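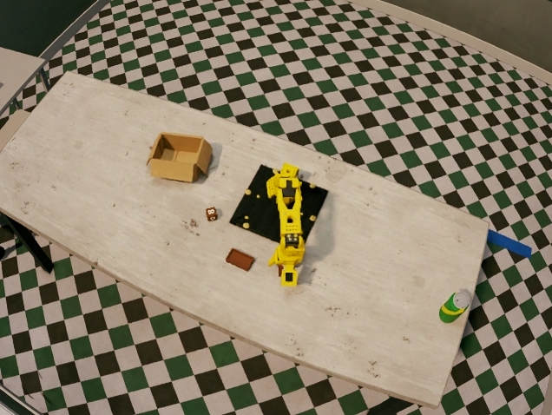 Got to the open day at Eketside reserve just after 6 on Sunday morning, and what a start! The gates were already open and a Cetti's Warbler was shouting from the ditch by the parking lot. We joined the first guided walk out to the Bendum hide, 800 yards along the bank, and it took us well over an hour because there was so much to stop for – Reed Buntings, a family of Bearded Tits low in the reeds, and three Green Sandpipers on the mud below the sluice.
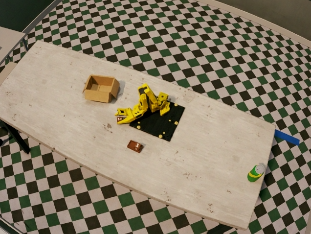
Posted by Unside Birder
3 comments | 6 shares

After coffee we went over to the ringing station at Mertens. They had the season's tally chalked up by the door, 1153 birds so far, mostly Reed and Sedge Warblers. I got to see a Kingfisher in the hand (my first ever that close!) and the blue on the back was unbelievable. It went off low down the drain like a bullet.

Wind got up after lunch and the hide went quiet, apart from a Marsh Harrier putting up all the Teal. Still managed a late Hobby over the far pool, chasing dragonflies – a lovely bird. The path past the sluice is muddy, so take boots if you go. I'll be back in September for the waders.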